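Part-Time Parts Counter and Stockroom Assistant
Kullard Appliance Repair – posted 22 Sep 2021

We are a small repair shop that has been fixing washers, dryers, ovens and just about anything else with a plug for longer than most of us care to admit, and we are looking for a friendly person to join us at the parts counter. Fall is always busy here (everybody remembers their oven right before the holidays), and we would love to have you settled in before the rush.

You would spend about half your day helping customers find the part they need and the other half in the stockroom, where we keep more than 3,000 small parts – door seals, knobs, belts, hinges and a great many screws. You don't have to know any of them yet. Siham Qudah, who runs the counter, will teach you our numbering, and she is very patient with questions, even the same one twice in a morning.

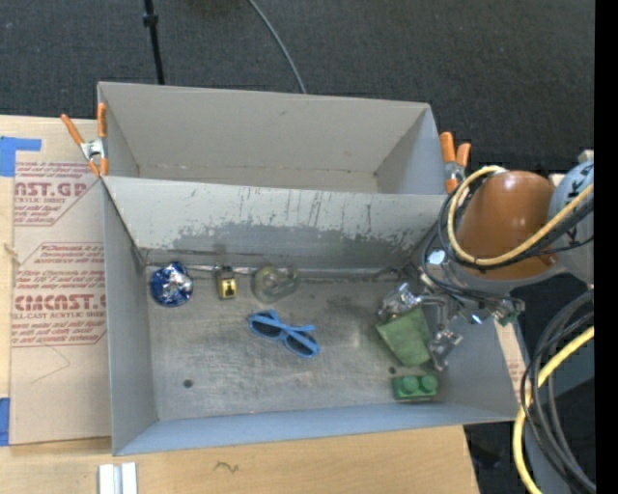 We also look after warranty returns for Vusovach and Pustix, so there is some paperwork, and it does have to be neat. If you have used the Sethi stock program before, wonderful! If you haven't, you will pick it up in your first week or two.

The job is 30 hours a week, with paid training and a review after 90 days. You should be comfortable on your feet, able to lift a box of moderate weight, and happy talking to people who may be having a bad day on account of a flooded laundry room. A second language is a big plus in our neighborhood. Once your review is behind you, we also give you $200 a year toward work shoes and clothes.

To apply, stop by the counter with a resume, or just a page about yourself and the work you have done, and ask for Siham. Please tell us which hours suit you best and when you could start. We read every application and will get back to you either way, though it may take us a little while when the phones are ringing.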